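Subject: Re: [lalley-users] PATH ok but wrong python gets picked up in the nightly build

Wilson,

quick answer before I have to run. Your PATH is fine. Problem is the wrapper - Lalley reads its own config first and only looks at PATH if the interpreter line is blank. Yours isnt blank, it has the old one from before the August upgrade.

On Dec, Wilson Pacheco wrote:

> Hi all,
> I have two Pythons on the build box, the system one and the one I put
> under /opt. "which python3" gives me the /opt one, every time, in every
> shell. But when the nightly job starts it uses the system one and dies on
> import, 386 lines of traceback. I already tried:
>
> - export PATH in .bashrc
> - export PATH in .profile
> - rebooting
>
> Do I have to remove the system Python? Somebody on the Follstead forum
> says yes but that sounds scary.
> Wilson

No!! Do not remove the system one. Half the package manager hangs off it and you'll be reinstalling the box.

Do this:

1. Stop the service.
2. Open `/etc/lalley/runner.conf`, find `interpreter =`
3. Put the full path there, eg `/opt/python/bin/python3`. No quotes, no ~, it doesn't expand it.
4. Delete the cache dir, `/var/cache/lalley/env`. Whole thing.
5. Start the service again and run one job by hand.

Step 4 is the one people skip. The old env has the old path baked in, so you edit the config, nothing changes, and you lose an afternoon. Did that myself on Kinoshita, which is our staging box.

And .bashrc never mattered here, the service doesn't start a login shell so niether of those files gets read. You can take the exports out again or leave them, no difference.

If it still dies on import after that, send the first 5 lines and the last 5, not the entire traceback please - the list cuts messages off at 800 lines and the digest people get grumpy.

Also check `timeout` while your in there. Default is 2 minutes and a first run with an empty cache can go over, then it looks like a hang.
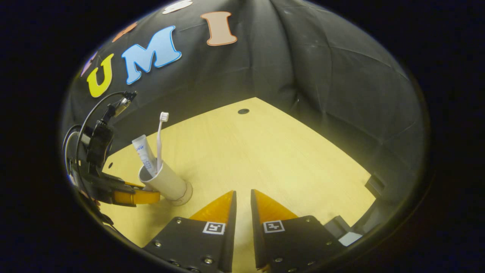 Skukevus, 2023-12-27 - Archive mirror is back up, old links should work again. Attachments from before the move are still being copied, so if one 404s try again later. Search index is not rebuilt yet, browse by thread for now.

Back online tonight, can look at your conf if you paste it. Take the token out first.

Elikem Abubakari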